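Filed under: Parties & Gatherings > Sweet Tables

How to Set Up a Scoop-Your-Own Candy Table (and Keep It Nice All Afternoon)

I love a candy table more than is reasonable for a grown woman. I've set them up for birthdays, a retirement, two baby showers and one very rowdy January housewarming, and I still get a little thrill when the gummies go rattling into the trays. If you have a table and a scoop you can do this! It takes me 80 minutes from bare wood to ready, and half of that is me moving things an inch to the left and back again.

What you'll need

A sturdy table, ideally one people can reach comfortably
Shallow trays for the loose candy
One or two plates for the pretty stuff
A scoop for each loose candy
Cups for guests to fill
A box or bin for anything on a stick
A damp cloth, and a dry one

Choosing the candy

Start with gummies. They're colorful, they pour well, and kids and grandparents both go straight for them. Get a good mix of colors, because a tray of all one red looks flat next to a jumbled one. My friend Diễm Cao swears by sorting hers into stripes and it does look fantastic for the first few minutes, until the first scoop goes through it. I dump mine in and give the tray a shake.

Then add something wrapped or on a stick, so there's a choice for people who don't want a whole cup. After that, pick one thing you personally adore. For me it's sour peach rings, and I always buy too many.

Skip anything that melts if the table will be near a window. I put chocolate coins out at the Flestdale community hall once, in full sun, and spent the evening scraping foil off a tablecloth.

How much? For a party of 9 kids I fill one big tray of gummies and keep a spare bag in the kitchen. Topping up halfway looks so much better than heaping everything out at the start, and the candy stays softer in the bag too.

Laying out the table

Clear the table completely and wipe it down, then dry it. Gummies love a damp spot and they will stick to it.

Put the loose candy in the middle. That's where hands will naturally go, and if a few pieces escape the scoop they land on the table and not the floor. Plates go behind, where they can be seen but won't get elbowed. I like a black tray under a plate. It frames the color beautifully and you can carry the whole thing back to the kitchen in one go, with a cup or two riding along on the same tray.

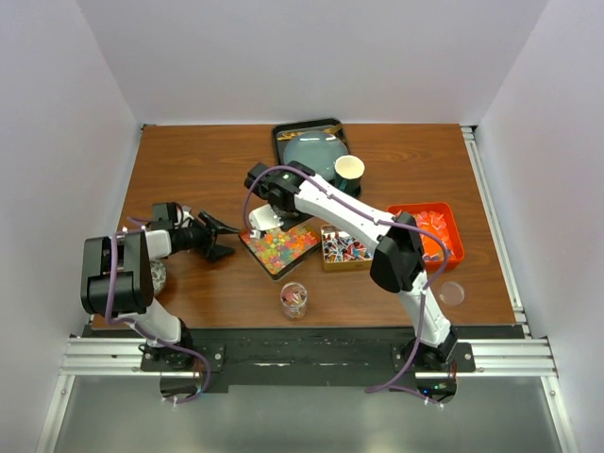 Scoop size matters more than you'd think. A big kitchen scoop is fun to use, but it empties a tray in no time and throws candy over the sides of the cup. Go small. A little scoop lets people pick and choose, and going back for a second or third one is half the joy of it. Rest it right in the tray between turns. I used to put out a saucer for it and the saucer just wandered off every time.

Leave bare table on at least one side of the trays as well. People need a spot to put a cup down while they decide, and they do take their time deciding! Senyo Agbenyega built me a tiny raised shelf to give the back row some height, and it's lovely, but I only bring it out for big tables. On a small one it gets in the way of your arm.

Filling the cups

Clear cups are my favorite by miles. You get to see all the colors stacking up, and a half-full one already looks like a present. Paper cups are great too, particularly for little hands.

My steps for a good-looking cup:

1. Hold the cup low and close to the tray, tipped slightly toward you.
2. Scoop from the edge of the tray, where the pieces are easier to lift.
3. Let the candy slide in down the side of the cup. Dropped from high up, gummies bounce.
4. Give the cup a gentle turn so the pieces settle.
5. Stop when there's still room at the top, especially if you're adding a lollipop.

If you're making cups ahead as favors, mix shapes as well as colors. Wavy or star-like pieces leave gaps between them, and the light gets through and everything glows a bit. I get so happy about this part. Ngân Sầm and I once filled favor cups at her kitchen counter until we ran out of cups, and then we started on her coffee mugs. 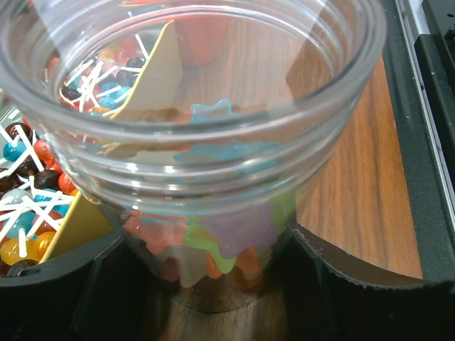
Gummies in a clear cup, with the lollipop box alongside.

The lollipop box

Lollipops don't belong in a tray with loose candy. The sticks tangle up the scoop and somebody ends up flinging gummies across the room. Give them a box of their own, set to one side, with walls high enough to keep them in. You can line them all up neatly if you have the patience. I pour them in and let the sticks go every which way, which makes a cheerful heap and invites rummaging.

Keeping it tidy

Every so often, nudge the candy back toward the center of each tray and pick up strays. If two kinds have started mixing, leave them. Mixed is good.

When the party's over, tip the gummies that are still clean into a zip bag, press the air out and close it. I aim to finish mine within 4 days, and that has never been difficult. Wash the scoop in hot soapy water and dry it well, especially around the handle, where sugar hides.

Wipe the table with the damp cloth first, then the dry one. Sour sugar takes two passes.

Next time I want to try a savory version with pretzels and little crackers. Karla Sandoval has already offered her dining table for it, and she has very good trays.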